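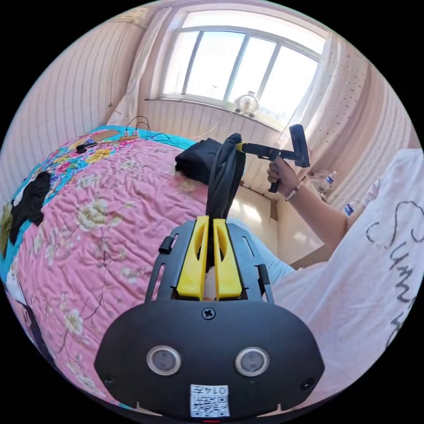 Fig. 4. Room with a bed and a bright window.

Section 4: Placing the Flamico humidity meter in a bedroom

The quick card in the box says the meter "works anywhere." We doubt it. A cheap sensor reads the air right next to it, and the air by a sunny window is a poor guide to the air by your pillow. Do the steps below before you trust any number on the display, and certainly before you buy a dehumidifier because of one.

Before you start

You need the meter, the stand, two AAA batteries and a pencil. The wall hook is optional. The sticky pad supplied with it let go of painted plaster twice while we were writing this section, so we use the stand.

1. Slide off the back cover and fit the batteries. The display shows dashes, then a reading. Ignore the reading.

2. Pick a spot at the height of the mattress, out of direct sunlight. A shelf or nightstand will do. A windowsill will not.

3. Keep the meter 60 cm or more from any radiator, kettle, humidifier or drying laundry.

4. Leave it alone for 30 minutes. The card promises a stable value "in seconds." Ours was still drifting long after that.

5. Write down the humidity, the temperature and whether the window is open or shut.

6. Repeat in the evening and again on waking, with the door the way you normally sleep with it. Keep this up for four days.

Note: The smiley face on the display is set at the factory and can't be changed. We have found no explanation of what it is based on. Use the numbers.

Note: If you own two meters, put them side by side overnight before comparing rooms. Tove Damgaard did this with a pair from the same box and they disagreed by four points. Neither is wrong enough to return under the Gilolport warranty, or so we were told.

Caution: Do not place the meter under bedding or inside a pillowcase. Do not wipe the vents with a wet cloth.

Reading the results

A high reading on waking that drops once the window has been open a while usually comes from people breathing in a closed room. Try airing the room first. A reading that stays high all day, whatever you do with the window, deserves a look behind the furniture on outside walls.

The "mold risk" screen (hold MODE for 2 seconds) works from humidity and temperature alone. It has no way of detecting mold. Treat a low score with the same suspicion as a high one.

Repeat the whole check in October, when the heating comes on.

Text checked by Ditte Bisgaard, 2023-05-13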